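I get the same handful of emails every month about the Corkell singing evenings, so I've put my answers in one place. If yours isn't covered, write to me (Jocelyn) and I'll get to it when I can.

## Do I have to be able to sing?

No! I can't, and I've been going for nine years. Most people start out in the back row with something slow and work up from there.

## When and where?

Thursdays, upstairs at the Tirkby hall, doors at seven. Parking behind the bakery is free after six, but please leave the two spots by the side gate alone — those belong to the apartments.

## What does it cost?

Five dollars on the door, cash or card. Kids under 12 get in free and have to be gone by nine.

## How do I pick a song?

Write it on the sheet when you come in. Hafiz runs the list and he goes strictly in order, so please don't try to sweet-talk him. One song each until everybody who wants a turn has had one, then it's open.

## Can I bring my own backing track?

Sure, on your phone or a USB stick. MP3 is safest. Get there by 6:45 if you want to try it first, and check the key at home (I once picked "Moon River" in a key meant for a much taller man).

## Are duets okay?

Yes, and groups too, up to five people. A duet uses up one turn for each of you.

## What languages do people sing in?

Whatever you like. Endang does a lot of old Indonesian ballads and we've had Portuguese, Tagalog and some very brave Welsh. The songbook has 43 pages now and almost all of it is English, so for anything else bring your own words.

## Is there food?

Tea and coffee, plus whatever people bring. No peanuts, please.

## Do you stop for the summer?

We skip August and come back the second week of September.
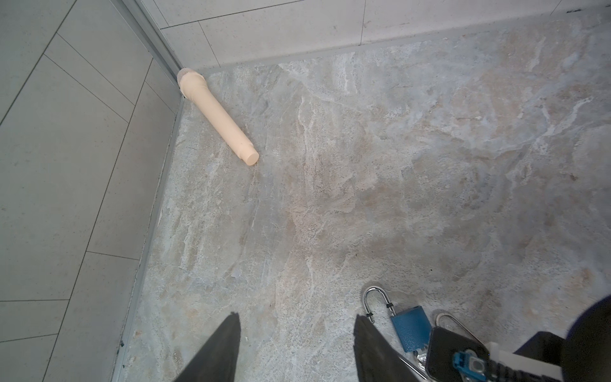 *Page last changed: 2022-06-23*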